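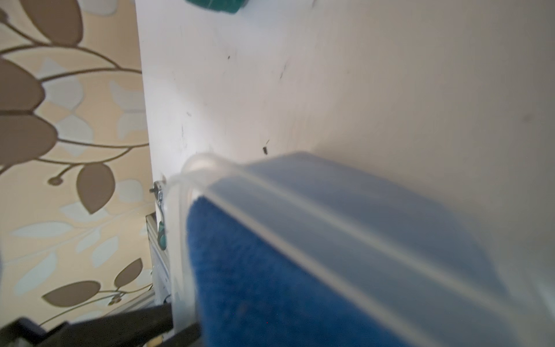 Plurna list: teaching small arms
Date: Feb 3, 2020
Subject: Re: Hand guiding or remote control for two arms?

On the list, a new member wrote:

> Hello all. I have been reading the archive for a few weeks and have now
> put my own bench together. Two small arms on one rail, a parallel gripper
> on each, a camera at each wrist and one fixed camera over the table. I
> want to teach it household tidying jobs: putting things into plastic
> boxes, taking them out again, folding a cloth or at least pushing it into
> a box so the lid will close.
>
> So far I have recorded 37 runs by holding the arms and moving them
> through the job myself. It is tiring and the runs are not very good.
> Before I carry on I would like to hear from people who have done it both
> ways. I have several questions and have put them below in no particular
> order.

Welcome. I have done it both ways on much the same sort of bench, so I will answer between your lines. Where I am guessing I will say so.

> First one. Is there any point in hand guiding at all, or should I go
> straight to a second pair of arms and drive the first pair from those?

For two arms I would go to remote control. With one arm, hand guiding is fine for simple jobs. You put the arm in its slack mode, take hold of it near the wrist, and walk it through. With two arms you need both of your hands on the arms, and then you have none left for closing the grippers. We tried a foot pedal for each gripper. It worked for picking up a box, and it was poor for cloth, where you want to close part of the way, tug, and close a bit more.

The other trouble is your own hands and sleeves. If you guide by hand, they are in the fixed camera's view in every run and will not be there when the robot works alone. You can get round it by recording only the joint positions the first time, then playing them back with the cameras on. That doubles your time, and with cloth the playback goes wrong fairly often, as the cloth never lies the same way twice.

I still use hand guiding for two things. One is finding start positions. The other is showing the arm a reach I cannot manage well from the leader arms, usually one where the elbow has to stay high to clear the rim of something tall. I guide it once, look at the joint values, and then practise from the leaders until I can get near them.

> Do the leader arms have to be the same size as the ones doing the work?

Same joint layout, yes, if you can. Same size matters less. Ours are a bit smaller than the working arms and the mapping is joint to joint, so there is no arithmetic beyond an offset for each motor. Check the offsets every time you start up. I once recorded most of an afternoon with one wrist a few degrees out and did not notice, since I was correcting for it by eye without thinking. Those runs were no good mixed in with the others.

Put a light spring or some friction in the leader grippers so that they rest open. If they flop, the working gripper follows and you drop things.

> Where do you sit? I have tried behind the arms and facing them.

Behind, looking the same way as the arms do. Facing them swaps left and right and I never got used to it. Sit high enough to see over the shoulders and down into the boxes. When I sat too low I started leaning to one side to see, and my runs drifted to that side with me.

There is a strong case for not looking at the table at all and working only from the camera pictures. The robot will have only those to go on, so if you cannot do the job from them, it has no fair chance either. I do not record that way all the time, it is slow and gives me a headache, but I do it for the first few runs of any new job. If I get stuck I move a camera before I do anything else.

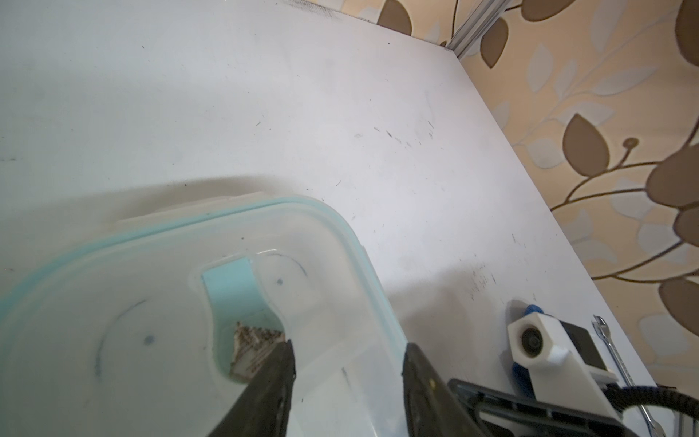
Small pieces are where that test pays off. You can know perfectly well from your chair that a piece is between the fingertips and yet have no idea of it from the fixed camera. The wrist view normally settles it, provided the tips are in the picture and the fingers do not hide the thing you are picking up. Tilt the camera until you can see both tips and a little of the table past them, then lock the screw and mark the bracket with a pencil so you can tell if it has been knocked.

See-through boxes are a nuisance for the same reason. The rim is often the only part of a clear box that shows up well, and it moves about a lot in the wrist view as the arm comes down. I slow right down over the rim when I drive. I also vary the angle of the box between runs, more than feels needed, and I vary what is already inside it.

> How many runs do I need? I keep seeing different numbers in the archive.

You see different numbers as the jobs are different. I can give you ours. For putting one solid item into an open box, with the box allowed to move about within a hand's width, we had something usable at 100 runs. For getting a cloth into a box we stopped at 328 and it still leaves a corner hanging over the rim more often than I would like. That is counting only runs we kept.

Do not record the whole lot and then train. Record almost nothing, train, watch what it does, and let that tell you what to record next. Our first cloth model always went for the same spot, wherever the cloth was. I had been dropping the cloth in the same place each time and had not noticed.

> What do you do with the runs where you make a mistake? I have been
> deleting them.

It depends on the mistake. If I fumble and then recover neatly, I keep it. The robot will fumble too and it needs to have seen a way back. If I fumble, stop, scratch my head, and then carry on, I delete it, or cut out the pause if the software lets me. Long pauses teach it to sit still. We had one model that would reach the box and simply stay there, and when I went back through the recordings I found I had been hesitating at that exact point in nearly all of them.

I use Plilter for sorting the runs. It is a small script that came out of this list in June and it does little more than play each run at speed and wait for a key: keep, drop, or look again. It also flags any stretch where no joint moves for longer than a limit you set. Mine is set fairly tight. It will flag the end of every run as well, which you can ignore, or switch off in the settings file.

> I get tired and the later runs are worse. Is this just practice?

Partly. You will get smoother over the first few sessions and you should throw away your earliest runs once you have better ones. But I also stop after every 10 and get up. In that gap I reset the table properly, wipe the rims, and look through what I have just recorded. It feels slow and you end up with more runs worth keeping.

Decide on a way of doing the job before you sit down and write it on a card. Left arm holds the box, right arm puts the item in, right arm lets go, both arms back to rest. If you swap the arms over halfway through a batch, the model gets shown two answers to the same question and may try to do a bit of each. If you do want it to work from both sides, record both on purpose and in decent numbers.

The same goes for two people driving. We had two of us recording the cloth job, one of whom pinched it in the middle while the other took an edge. Both methods worked. Together they were a mess, and we went back to one method and recorded again.

> Any trouble with the grippers meeting in the middle? I am nervous about
> bending something.

Everyone knocks them together sooner or later. Turn the current limits down on the working arms until they give way when you push against them with a finger, then bring them up only as far as the job needs. Fit something soft on the tips. I use the Firnness pads, the thin ones. They wear through at the very end first, so look at them now and then, as a worn pad changes the grip and your old runs will no longer quite match. I change both sides together.

Passing an item from one gripper to the other is harder than it looks from the leader arms. Bring the first arm to a stop, then move only the second. When I moved both at once I was always late closing the second one. Leave enough of the item sticking out for the other gripper to take hold of.

Mind the cables as well. Each wrist cable needs enough slack for the furthest reach and still must not hang where the other arm can hook it. Drive both arms slowly to every corner of the table by hand before the first session and watch the cables only.

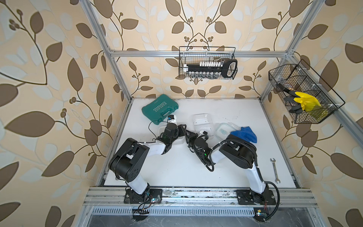
> Can I mix the 37 hand-guided runs with new ones made by remote control?

Keep them separate to begin with. The speed will be different, your hands will be in one set and absent from the other, and the gripper timing will not match. Train on the remote runs alone, get a result you understand, and then add the old ones and see if it does better or worse. My guess is worse, but it costs you only one night of training to find out.

> Last one. Should the light be the same every time?

Within reason. I draw the curtain and use the room lights for the first batch of any job, then let the daylight in for later ones. If all the runs are done in the evening it will struggle in the morning. Turn off automatic exposure on the wrist cameras if yours allow it. They brighten and darken as they pass over a white table and it makes the recordings hard to compare.

I have put my start-up checklist and the settings file for Plilter in the usual place on the list archive. The joint limits in it are for my arms, so change those before you run anything. If you post one of your box runs, with all three cameras if you can, I will have a look at it over the next few days.

--
You are receiving this as a member of the Plurna list. Replies go to the whole list. Please trim quoted text.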